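Tirkmont House Study Collection
Gallery: Baskets and Carriers in Everyday Use

Introduction

The Study Collection at Tirkmont House holds 451 objects connected with carrying, sorting and storing goods in the home. The greater part was given by local households, and the remainder came to the Collection when the former housewares showroom at Sellby closed its doors. The pictures in this gallery accompany the display on the first floor, which opened in October and remains in place until further notice.

The display is concerned with the plain plastic basket. Objects of this kind are seldom kept once they have cracked or faded, and museums have been slow to collect them. Earlier carriers in willow, wire and canvas are well represented elsewhere in the building, and visitors who wish to compare them are directed to the Tuhiwai Room on the ground floor. The present gallery takes up the story at the point where moulded plastic replaced them in kitchens, laundries and shops.

The text has been prepared by Wiremu Trevaskis, Keeper of Domestic Collections, with additional notes on construction by Ashton Bright. It was last revised on 14th January.

Notes for viewers

The pictures may be viewed in any order. They are concerned with the form of the basket, and in particular with its walls, openings and rim. Catalogue terms have been kept to a minimum. Where the word "slot" is used it refers to an opening longer than it is wide, with rounded ends. The word "rib" refers to the solid plastic left standing between one opening and the next.

Colour is recorded in the catalogue by simple names, such as light grey, and no attempt is made to match a maker's own colour chart. Many makers altered their shades from one season to the next without changing the name on the label, and the Collection found in its early years that such names were of little help in sorting one basket from another.

Picture 1. The wall at close quarters

The side of a basket is easily overlooked when the whole object is in view. At close range the pattern of the wall becomes plain: rounded slots are set in upright columns, with thick ribs between one slot and the next and a wider upright rib dividing the columns. A broad band of solid grey plastic has been left without openings, and it carries a faint round bump from the moulding. A white perforated panel can be made out through the slots, with teal showing in its own much smaller openings.
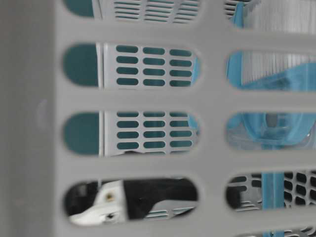

Picture 2. The rim and the interior

An open basket is judged in use by its rim as much as by its walls. The rim takes the weight when the basket is lifted, and it is the part most often held in the hand. In this light grey basket the rim is thick and rounded, with a slight curve at the corners. The walls beneath it are perforated with many rows of upright oval and rounded holes, which are arranged in neat horizontal rows on the far side. Two small clips stand up from the rim at the points where a handle would be attached.
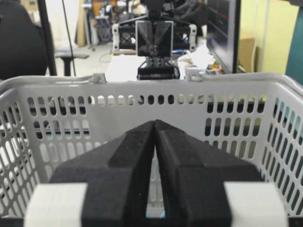 Light grey plastic basket, interior, with perforated walls and handle clips on the rim.

Construction

The openings in a basket of this type serve several purposes. They reduce the amount of plastic required, they allow air to pass through the contents, and they permit the user to see what has been placed inside. The arrangement of the openings also affects the strength of the wall. Ribs that are too narrow will bend under load and may in time split at the corners of the slots. Rounded ends are commonly preferred to square ones for this reason, as a sharp inner corner is a frequent starting point for a crack.

Handles present a separate difficulty. A fixed handle is strong but prevents baskets from being stacked one inside another. A hinged handle folds down against the rim, and the clips or sockets that hold it must withstand repeated movement. Of the plastic carriers in the reserve store, a good number were received with one or both handles missing. These are catalogued as incomplete, and replacement handles are not fitted.

Care of plastic objects

Plastic baskets are stored on open shelving, away from direct sunlight, and are not stacked. Surface dust is removed with a soft brush. Labels and price stickers are left in place wherever they survive, including those that are torn or partly illegible. Objects showing signs of stickiness or surface bloom are moved to separate shelving and inspected twice a year.

Related material

The Tiltov Gift, comprising more than 1,000 trade leaflets and household catalogues, may be consulted in the reading room by appointment. It contains price lists and order forms for baskets, crates and drainers, many with line drawings of the handle fittings. A handlist of 375 entries has been completed and is available at the enquiry desk. The remaining leaflets are unlisted and are produced at the discretion of the duty archivist.

Requests to reproduce pictures from this gallery should be made in writing to the Keeper of Domestic Collections, giving the picture number and the intended use. A charge of £2 applies to each printed copy collected in person from the enquiry desk.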